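Can a machine do the packing bench yet, or am I still the machine?
Home Help Board > Gadgets and Automation
Posted 8/2/24 by Janby

I do small-order packing two mornings a week for a place that sells secondhand housewares, and then I come home and do the same thing for free, which the family calls tidying. Between the two jobs I handle straps, soft stuff that won't hold a shape, and white containers that all look alike until you've put the wrong one in the wrong box.

My brother-in-law has been telling me since March that robots do all of this now. He has seen clips. I have seen the same clips, and I notice the shirt is always laid out flat before the music starts. So what is the real situation? I have $700 and a fairly sturdy table. Is there anything I can buy that will deal with a strap lying across a white thing next to a crumpled blue thing, or do I check back when I'm retired?

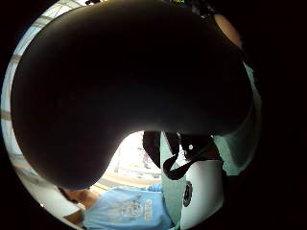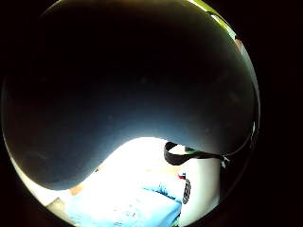
2 replies, oldest first

Flesten
Short version, keep your $700.

Longer version. I worked on a packing line that had an arm on it, and the arm was wonderful at one job, moving a rigid box from one spot to another spot. It did that all day and never asked about lunch. Then somebody upstairs decided it should also do tote bags. A box is the same box every time. A tote bag is a new object every time you let go of it. The arm would pinch one handle, lift, and stand there holding it up like it had caught a fish.

Straps are the same trouble. The thing has to work out which part is on top, which part is looped under, and what else is going to come along when it pulls. You do that with your fingers while thinking about something else. Pale containers under bright light are no picnic either, because a camera loses the edges.

There are labs where two arms will fold a towel and do it pretty well. Last one I watched took long enough that I made coffee and drank it. It also had a person standing near the off switch, so in labor terms you are not ahead.

If you want to spend money, get a label printer and a tape dispenser that doesn't fight you. I got 30 orders out in a morning with those, and I'm slow.

Espinoza
Disagree, robots are way further along than people think. My robot vacuum does the whole downstairs by itself. You do have to pick up the cords first. And the socks. And it doesn't do the rug with the fringe – we roll that one up. Also there is a chair it goes under and can't get out of, so I put the chair on the couch.

For packing I don't know, I've never tried it. Have you looked at Starkbridge? I think they make something with an arm.

Janby
Looked. The Starkbridge one comes with a page of things it should not be asked to pick up, and straps are on it. So are bags. I counted 14 items and I own most of them.

Going with the tape dispenser. Espinoza, thank you, I read the vacuum part out loud to my brother-in-law and he says it proves his point.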